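Highlighter pen

From the Vosorville Desk Encyclopedia, a hobby reference to stationery
Entry last revised 22/01/2021

A highlighter is a marker with see-through, usually bright ink that you run over words already on the page so your eye can find them again later. That's the textbook version. My own version is that it's the pen I reach for most and think about least, which is a funny thing to admit after writing 24 entries on stationery for this site (the staples one took me a whole February, please go read it).

I've tried to keep this article useful for people who just want the basics, with my own notes mixed in as usual. Sawsan Salameh checked the ink section for me, and Athina Christodoulou sent a very long email about caps, some of which I've used.

Names

In American English it's a highlighter, and plenty of people say highlighter pen or just marker. My grandmother called every one of them "the yellow," even the pink ones. In Germany you'll hear Textmarker. Stores sometimes file them with the felt tips and sometimes with the office pens, so if you can't find them, try the other aisle!

How it works

Inside the barrel there's a fiber core soaked in ink, a bit like a long skinny sponge. The tip is also made of fibers (or a firm porous plastic), and the ink creeps down from the core into the tip by capillary action, the same thing that pulls coffee up into a paper towel. No pump, no spring, no ball. Some newer pens skip the core and keep loose liquid ink in a see-through barrel, and I do like watching the level go down, but those can blob if you leave them tip down in a hot car. Ask me about my gray coat.

The ink itself is mostly water with dye or pigment in it. The classic yellow is fluorescent, meaning it soaks up ultraviolet light and gives some of that energy back as visible light. Pastel inks are softer and much easier on the eyes if you mark a lot. Gel highlighters are another family altogether, more like a crayon, and they're the ones I'd hand to anybody who writes in a thin-paper Bible or an old paperback.

The tip

Most highlighters have a chisel tip, cut at a slant. Lay it flat and you get a wide band that covers a line of ordinary print, turn it on its corner and you get a thin line for underlining. Bullet tips are rounded and give the same width whichever way you hold them. Two-ended pens have one of each, and I always lose one of the caps, so I've given up on those.

A tip picks up whatever it's dragged through. Run yellow over wet black ink and you'll have a swampy green-gray smear on the fibers for the next page or so. Scribbling on scrap paper until the color comes clean usually sorts it out.

Colors

Yellow is still the one most people picture, and it has a practical side too: it tends to leave very little behind on a black-and-white photocopy. Blue and purple can copy as a gray band, sometimes dark enough to hide the words. So if your notes are going through the office copier, stick with yellow and save the blue for your own stuff.

I'm a blue person anyway. I used to do a system with a different color for dates, people, places and things I disagreed with, and it collapsed in the first week because I couldn't remember which was which. Now it's blue for "look this up" and yellow for everything else. Sawsan uses one color, on one sentence per page, and her books look wonderful. Mine look like a parade.

The cap and clip

A cap does the dull, important job of keeping water in the ink from drying out through the tip. It should go on with a click you can feel. If it doesn't, there may be a crumb of dried ink on the collar, and a damp cloth will take care of that.
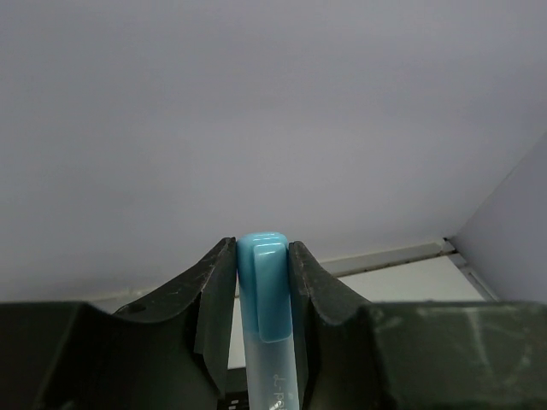 Blue highlighters get grouped together in the store as if they were one color, and there's a huge spread, from nearly navy down to a pale minty thing that barely shows on cream paper. I like the light end of the range, for the pen as much as the ink. A glossy sky-blue cap with a rounded top is just cheerful to have around! The clip on this one is turquoise and molded as a raised tab down the front, with a rounded lower edge, and that's my favorite style of clip for sliding over a notebook cover. Athina prefers a flat cap with no clip at all, and she's wrong, but she keeps her pens in a drawer so I suppose it doesn't matter to her.

Caps and barrels don't always match the ink exactly, by the way. Try a stripe on the paper you'll be using before you commit to a box of 22 (yes, I did that).

Storage

Flat is the safe choice, with the ink spread evenly along the core. Upright in a mug is fine for day to day, and it's what I do. With a two-ended pen, flat is really the only sensible way or one end goes thirsty. Keep them all off the windowsill.

A pen that has gone faint can sometimes be coaxed back by leaving it capped, tip down, overnight. If the tip has gone hard and fuzzy, let it go.

Pens I've kept notes on

Nusell Broadline: firm chisel tip, very bright yellow, a cap that's stiff when new. I got seven months out of one, with daily use.

Hjaltadóttir Pastel: lovely muted blue, slow to dry on coated paper. Wait a moment before you close the book.

Zakier Twin: chisel at one end, bullet at the other. Good pen, see my remarks on caps. The box promises 3000 feet of line, and I haven't measured it, though a reader is welcome to.

See also: Felt-tip pen; Index tabs; Underlining; Staples; Photocopy paper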